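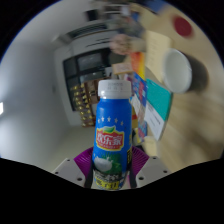 Obadia Mabula asked after the last session whether color really does more work than the name on a drink bottle, when the name is the part everybody remembers to pay for.

What a great question, and it gets us straight into unit 3! My answer is that color gets there first. A shopper a few steps away can't read anything yet, but blue is already blue and a red badge is already a red badge. The name comes next, and only if the color has done its job (designers love to argue about this, and you should too).

Unit 3: The bottle as a label

Start with the big areas. A blue body with a white cap is about as simple as a color plan gets, and it leaves plenty of room for one hot spot. Put a red emblem on that blue and your eye goes to it before you've decided to look. Then notice how little green it takes at the top of the emblem to link it to the green lower down, where the white shape sits. Yellow near the base closes off the design. I love this stuff!

You don't need to read the language on a label to do this analysis. In fact, try it first on a package you can't read. You'll see the layout much sooner.

Terms to know

Ground: the main color behind everything else.
Badge: the closed shape that holds the name.
Foot band: the strip near the base, often in a color of its own.
Closure: cap, lid or seal. It counts as part of the color plan.
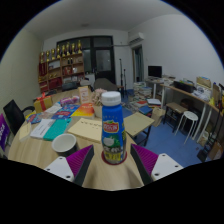
Context comes next, and it changes everything. A bottle by itself on a shelf mock-up always looks terrific. Set it on a table among packets, papers and a cup and it has to compete, especially with another blue package in the same red and white range of accents. Does it still stand out? Is it the height, the color or the cap that saves it?

For the workshop

Bring 2 packages from your own kitchen, one you like and one you can't stand. Make a quick color sketch of each, no lettering at all, then write 200 words on what the sketch kept and what it lost. The Brelora and Laizer mock-ups are in the cabinet in room 2644 if you'd like extra practice.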